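News > Press Releases > Research and Automation

Triveline Opens Circuit Board Handling Program at Porham Site

PORHAM, June — Triveline has begun collecting training examples for a learning system that will handle printed circuit boards. The work is based at the company's Porham site and is carried out jointly with Haddad, which will test the resulting software on its own lines in Kemusholm.

Under the program, trained operators guide a robot arm through short handling tasks, and each attempt is recorded from start to finish. Attempts that fail are kept and labeled along with those that succeed. The first collection period produced 804 recorded attempts across 34 board types.

"Circuit boards are thin, they vary in shape, and they leave very little room for error," said Delphine Park, program director at Triveline. "We want the system to learn from people who already handle them well."

Each recording is reviewed by a second operator before it enters the training set. The review team is led by Anika Blackwood, who also wrote the labeling guide used at both sites.

The gripper in use has several fingers, and a small camera mounted close to it records the board, the fingers and the rack together.
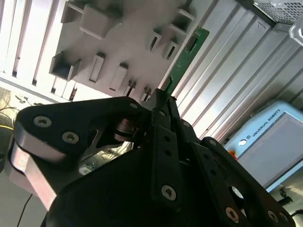
Operators change the starting position of the board between attempts, and the order of tasks is set in advance by the Kemusholm team. The next collection period will add 500 attempts — most of them with board types new to the system.

Media contact: Tobias Whitfield, Triveline Communications, Porham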